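The Reading at Desholm

The gauge house at Desholm stood on the east bank, 215 meters below the weir, and its log had been kept without a gap since the Stetsiuk survey. Each line held a date, a time, a level in centimeters and a set of initials. Gonzalo Montes had read all of it during his first winter in the district office. It took him nine evenings. He was a hydrographer, grade 2, and reading the log was not part of his duties.

The trouble was in March. On the eleventh the level was entered as 412. On the twelfth it was 412. It was 412 again on the thirteenth, fourteenth and fifteenth, always at 06:30, always initialed R.S. The recording drum at Grollach, four kilometers upstream, showed a rise of 38 centimeters over the same period and then a fall of 20. Water that passed Grollach passed Desholm about two hours later. There was no side channel.

Montes wrote a memorandum of one page. He listed the readings in two columns and noted the difference. He did not offer an explanation, as the form had no box for one.

The district engineer was a woman named Skollberg who had come from canals and regarded rivers as poorly maintained. She read the page standing up.

"Float stuck," she said.

"The float was serviced in February. And R.S. reads the staff by eye. The float is only the check."

"Then R.S. wasn't there."

"The door log shows a key turned at 06:25 on all five days."

She gave him the page back. "Go and look at the staff."

He drove out on May 5, 2023, with a level, a tripod and a folding rule. The road to the gauge house had been graded for trucks and then not used by them. He parked at the gate and walked the last part.

The staff was an enameled plate bolted to the wall of the stilling well, marked in centimeters, black on white, with the decimeters in red. He set up over the benchmark and took a backsight. He took a foresight to the 400 mark. He repeated both from a second position. The staff was two millimeters low, which agreed with the last inspection. He closed the traverse and wrote down the misclosure, which was small.

He went inside. The room was three meters by two. It contained a desk, a stool, a paraffin heater and a shelf with the bound logs. The current volume lay open. He turned back to March and held the page at an angle to the window.

The five entries had been made with the same pen. That meant little, as there was only one pen, on a string. The pressure was another matter. Most lines in the log were pressed hard, the way people write when they are cold and standing. These were light and evenly spaced. The initials had the same slope in all five. He laid the folding rule along the left margin and the digits touched it without a gap.

He concluded that they had been written at one sitting. He did not conclude anything else.

R.S. was Ruta Stetsiuk, granddaughter of the surveyor. She lived in the first house past the weir and had read the staff for twenty-six years at a rate of pay that had been revised once. She opened the door before he knocked.

"It's about the eleventh," she said.

"Through the fifteenth."

She made coffee. The kitchen looked out on the river, and from the chair by the window a person could see the upper part of the staff but not the water against it. Montes noticed that he had checked this.

"I went down every morning," she said. "I unlocked the door. I stood there. Then I locked it again and came back up."

"You didn't read it."

"I read it. I didn't write it."

He waited. On the dresser behind her was a work calendar from her son's employer, the May page uppermost.
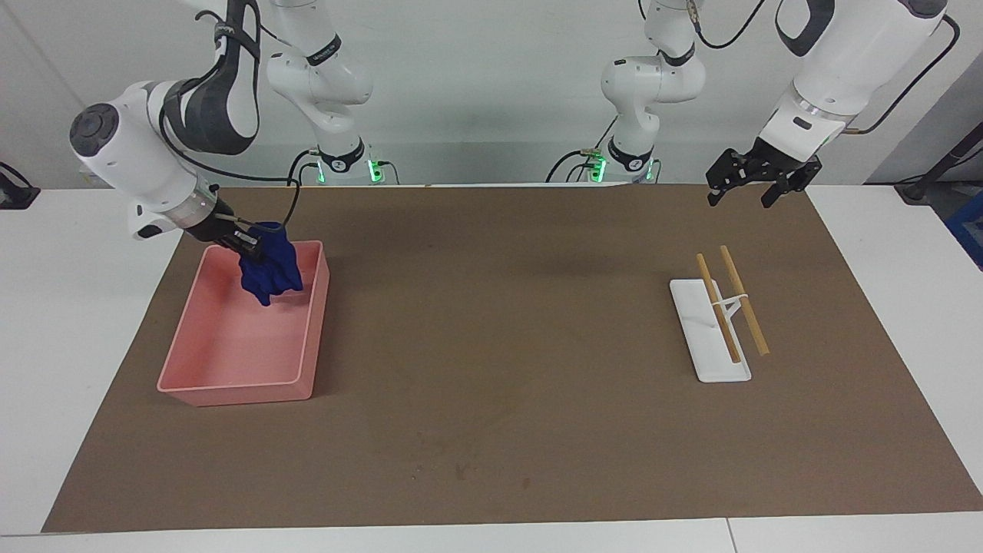
White arm, pink tray, blue cloth.

"My husband kept the garden by the low wall," she said. "The wall goes under at 430. He always asked me what it was, and I told him, and if it was over 420 he went down and moved the pots. He died on the tenth. On the eleventh it was 419."

"And the twelfth?"

"431."

"Do you remember the others?"

"450. 444. 430." She said them without looking up. The peak was 38 above the eleventh less seven for the width of the channel, and the fall was 20. It was near enough to the Grollach drum that he did not need the drum.

"Why 412?"

"It was 412 on the tenth."

He took out his field book and wrote the five figures in pencil, with the time, the place and the word *verbal*. He asked her to initial the page and she did, pressing hard.

The procedure for a corrected reading is set out in the district manual. The original entry is ruled through once so that it remains legible. The corrected figure is written above it in red, with the date of correction and the source. A remark is entered in the last column. It must state the cause and may not exceed one line.

Montes walked back to the gauge house and ruled through the five entries. He wrote 419, 431, 450, 444 and 430. For the source he put *observer*.

He left the last column until the ink on the others had dried. Skollberg would read it, and after her an auditor, who had up to 800 pages a year to get through. He considered *observer indisposed*. He considered *transcription*. Then he wrote *readings taken, entered late*, and signed it, and looked at the staff through the hatch. It stood at 388.

He entered that too, with the time.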